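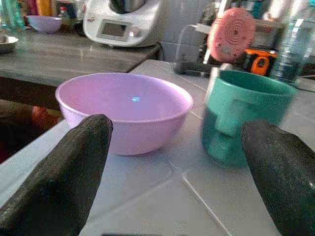
*Pink bowl and green mug, on the white table.*

**Plastic bowls and mugs for a shared kitchen - keep or replace?**

**gruseck_kitchen** wrote, 05/12/2022:

I look after the kitchen at a small holiday let with a bunk room. We have a cupboard full of plastic bowls and mugs like the two in the photo. They were bought in one go before my time and nothing on them tells me who made them. The bowls have a rolled rim and the mugs have a squarish handle.

My question is whether to carry on with plastic or go over to china. The budget is 400 for everything, including plates. Guests are mostly families and walkers. There is a dishwasher but it is an old one and the top basket is small.

The other thing is staining. Some of the darker mugs hide it well but a few of the pale bowls in the cupboard have gone orange inside from tomato soup. I have tried washing-up liquid and hot water and got nowhere.

**tinlid** wrote:

Keep the plastic. We had china in our club hut for two years and by the end half the mugs had chips in the rim. You can't give somebody a chipped mug, so they go in the bin and you buy more.

For the orange stains, make a paste of bicarb and water, leave it on overnight and wipe it off in the morning. If that doesn't do it, put the bowls outside on a sunny day. It works better in July than it does now.

**Marrowfat** wrote:

I'd go the other way. Plastic mugs make tea taste of the last thing that was in them. I can drink squash out of one but not tea. Get plain white china from a catering supplier and buy spares at the same time, so they match when you need them.

Bowls I'm less bothered about. Plastic is fine for cereal.

**tinlid** wrote:

Tea tasting of the last thing means the mug wasn't rinsed properly. Ours don't do it.

**Marrowfat** wrote:

Ours were rinsed. They were scratched inside from people using metal spoons, and once they are scratched they hold on to the taste. Run a fingernail round the inside and you'll feel it.

**elvia_p** wrote:

I do the ordering for a children's day centre and we have used plastic for years, so a few practical points.

- Look at the underside of each one for a dishwasher mark and a microwave mark. If there is no microwave mark, assume it can't go in and put a notice up. People will try it.
- Top basket only. The bottom of the machine gets too hot near the element and the rims go out of shape.
- Dry them before stacking. Bowls put away damp stick together and smell.
- Throw out anything with a crack, even a hairline one.

We replace ours when the inside has gone rough, whatever the outside looks like.

Elvia Pacheco

**gruseck_kitchen** wrote:

Thanks, Elvia. I checked a handful this morning. The mugs have a dishwasher mark and no microwave mark. The bowls have neither, or it has worn off. They have been going through the machine all this time.

Marrowfat, I did the fingernail test. Two mugs were quite rough and the others were smooth.

**lower_shelf** wrote:

Has anyone used the Biritz ones? They do a mug and bowl set in mixed colours. My sister has them in her caravan and they stack a lot better than the old sort - the handle sits a bit lower so the mugs go inside each other. They aren't cheap.

**Marrowfat** wrote:

I had a Biritz bowl. Nice enough, but it slid about on a shiny table because the base was so smooth. My lad had porridge in his lap twice.

**lower_shelf** wrote:

That's the table as much as the bowl. Put a mat under it.

**hobnob62** wrote:

Zornar do an enamel range if you want something between the two. It does chip if dropped on a stone floor, and the mugs get very hot to hold, so I wouldn't give one to a child. For walkers they are ideal.

On colours, I'd have one colour for bowls and another for mugs. We did that at our place and things started going back on the right shelf without anyone being told.

**elvia_p** wrote:

I'd avoid enamel with families. We had a parent complain about a burnt lip, and it was only a cup of soup. Mixed colours are useful with small children, though. Each child has a colour for the day and you don't get arguments over whose drink is whose.

**tinlid** wrote:

Mixed colours cause the arguments in our house. They all want the same one.

**gruseck_kitchen** wrote:

I think I've decided. The smooth mugs stay for cold drinks and for the children. I'll buy plain white china mugs for tea and coffee, with spares, and leave the bowls until after the winter. The rough mugs are going in the garage for paint brushes.

The bicarb took most of the orange off one bowl. The other has a ring left at the soup line, so I've put the paste on again tonight.

Does anyone know a good way to store the mugs? The shelf is shallow and they won't stack with the handles the way they are.

**hobnob62** wrote:

Hooks under the shelf. Screw them in at a slight angle or the mugs swing and knock together when the door shuts.

**Marrowfat** wrote:

Hooks are all right for plastic. I'd stand the china ones upside down on a bit of liner.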